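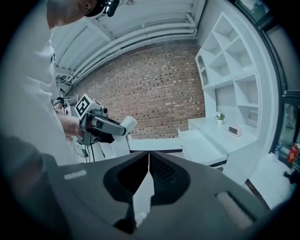
What do you do with a tall shelving unit that has more cubbies than you have things to put in them?

Fill the ones between your knees and your shoulders first and leave the rest alone for a month. You'll soon find out which spots you reach for and which ones you'd only be stuffing to make them look busy.

I learned this the slow way. When we took over a room with brick walls and a big white cubby unit (arched niche and all, I love that niche), I went straight out and bought baskets for the whole thing. Wrong! Half of them were too wide, so back they went. Now I measure the opening at the front and again at the back, then take off half an inch so my knuckles fit down the sides.

Heavy stuff goes in the bottom row, always. Tall units also need fixing to the wall, and with brick that means a masonry bit and proper plugs. Drill slowly, into the brick if it's sound, and hold the vacuum nozzle right under the hole so the red dust doesn't end up all over your white shelves.

Speaking of dust, brick sheds. I go over ours with a soft brush from the top down, wait 30 minutes for everything to settle, and only then sweep the concrete. If there's a low white cabinet or a desk in the room, wipe it last with a barely damp cloth. And please don't mop a gritty floor, you'll just be pushing paste into the corners.

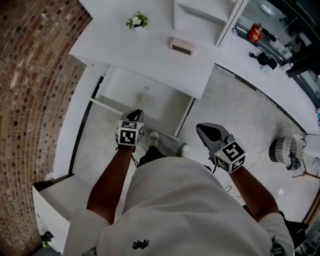 Zubaida Dhanial wrote in to say she gave up brushing her brick and sealed it with a clear matte masonry sealer, two thin coats, and now she only sweeps every other week. She tried a patch behind the cabinet first to see if it went dark on her, and she'd leave it 60 hours before pushing any furniture back against it.

I'm tempted, Zubaida! I'll do the bit behind the shelves in April and see how I like the color.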